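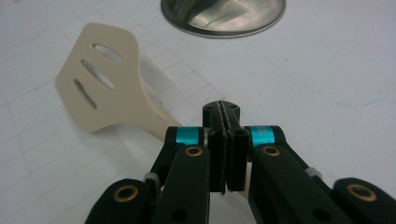
Call for participants: teaching kitchen tasks with a hand-held gripper

The Sondska group in Raltstead is looking for 13 people to join our study on learning from demonstration. No experience with robots is needed. We look for people who cook at home often and who have patience to do the same small task many times.

What the study is about

In our first study, called Trestomis, we collected 754 demonstrations of picking up and placing kitchen tools. The policy trained on them was good with cups and bowls, but weak with flat tools such as spatulas. Our result suggests that the position of the grasp matters more than the speed of the hand. When people took the tool by the neck, the learned policy copied the movement well. When they took it near the end of the handle, it often turned in the fingers and the policy lost it.

We now want to test this with more people and with more different habits. The goal is 2000 demonstrations in total, the old ones included.

What you will do

You hold the gripper in your hand and use it to pick up a tool, move it to a dish and put it down. In half of the sessions you choose freely where to grasp. In the other half we tell you the place. After each session there is a short talk about what felt easy or difficult — we record only your answers, not your name.

Each participant comes for 8 sessions, with breaks whenever you want them. Sessions start in April and we can arrange them in the morning or in the evening.

Who can take part

You should be 18 or older and able to hold a light tool in one hand for several minutes. Left-handed people are very welcome, we had too few of them last time. Please do not apply if you have pain in the wrist at present.

Payment and place

You are paid after every session, also if you decide to stop early. The lab is on the ground floor of the Bùi building and the entrance has no steps.

How to apply

Write to Chak-lun Huang at the Sondska office before 10th November. Please tell us which hand you use and which times suit you — a few lines are enough. We answer every message, and you will receive the consent form to read at home before the first visit.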